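4.3 Open-day deployment

The laboratory trials in Section 4.2 were run by people who wanted the system to succeed and who knew where to stand. The open day at the Lernness site, held on 16 July 2024, offered neither condition. We report it separately because the results are not comparable with the laboratory figures, and because one of the reviewers of our pilot study asked, reasonably, whether the workcell had ever been used in front of anyone.

The host was Stostelville, the electronics refurbishing center that had supplied most of our donor machines. The center opens its doors to the public once a year. In previous years the main draw had been the cable shredder, and we were given the floor space next to it. The shredder ran on the half hour. All audio recorded during those periods was discarded, along with several explanations of inverse kinematics.

The task was the disassembly sequence from Section 3, shortened for a standing audience. Starting from a desktop workstation with its side panel off, the arm was to approach the board from above, localize the processor socket and the memory banks, and move between a set of named waypoints without contact. Part removal was limited to memory modules and was done on a second board at a separate station, under operator supervision. We had planned to show processor removal as well. The site's safety officer watched one rehearsal of the load plate release and asked what else we had.

All waypoints are defined relative to the socket, which the Follar localization module finds first. The socket is a convenient anchor. It is large, it has a metal surround that reflects light in a fairly predictable way, and on the boards we handle it sits between or beside the memory slots, so that one good detection gives a usable prior for everything else. Figure 7 shows the wrist view near the lower end of the socket, with the left memory bank and the socket unpopulated.

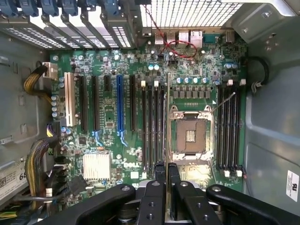 Figure 7. Wrist-camera view of the workstation board. The gripper fingers are just below the processor socket and the left-hand bank of memory slots.

Two features of this view mattered on the day. The first is the amount of the image taken up by the gripper itself. The housing spans nearly the full width at the bottom, and whatever lies under it has to be remembered from an earlier view. Our tracker handles this by holding occluded landmarks at their last confident estimate, a policy that works well until somebody leans on the table. The second is the loose cabling. A thin red cable loops across the board near the rear ports, and further black data cables leave the lower left corner. None of these appear in the board template. The template was built from bare boards, which are tidy, and which we no longer regard as a representative sample of anything.

Visitors watched the wrist view on a large monitor beside the cell. We had expected them to watch the arm. Most gave the arm a few seconds and then turned to the monitor, where they stayed, and asked about the computer. The most frequent question of the day concerned whether the old machine at home was worth anything. The second most frequent was whether the robot was on. It was; the approach speed had been lowered for public operation to a level at which this was a fair thing to ask.

Maricel Javier ran the operator console for the whole session and kept the written log from which the following account is drawn. The log distinguishes system faults, operator stops and what she recorded as "weather," a category for events originating in the audience. We have kept her term.

System faults were dominated by socket localization. The metal load plate and the overhead lighting at Stostelville produced specular highlights that moved as people walked past, and the detector at times preferred a highlight to the socket. The confidence threshold caught most of these cases and the arm held position. To the audience, an arm holding position looks exactly like an arm that has broken, and the operator was advised more than once to turn it off and on again. On one occasion she did so, and the next localization succeeded. We attach no significance to this.

Operator stops were fewer than in the laboratory, which we attribute to the lower speed. Weather was more varied. It included a hand placed flat on the table to see whether the arm would notice, a camera flash at close range, and a child who read the waypoint names aloud in order and was usually ahead of the planner.

The wrist camera saved 4,000 images over the session. After removing shredder intervals, duplicates from held positions, and images taken while the lens was being wiped, 1,795 remained. These form the Poulain subset used in Section 5. It is the only part of our data gathered under lighting that we did not choose, and the detector trained without it performs noticeably worse on it than on any other subset. We had described the original detector as robust to illumination in an earlier draft of this paper. That sentence has been removed.

Two changes followed from the visit. The board template now carries a cable mask, drawn by hand from assembled machines, that lowers the weight of edges in regions where wiring tends to lie. The console also shows a plain text line stating what the arm is waiting for. The second change took an afternoon to implement and drew more favorable comment from the Stostelville staff, when we returned in October, than the localization work in its entirety.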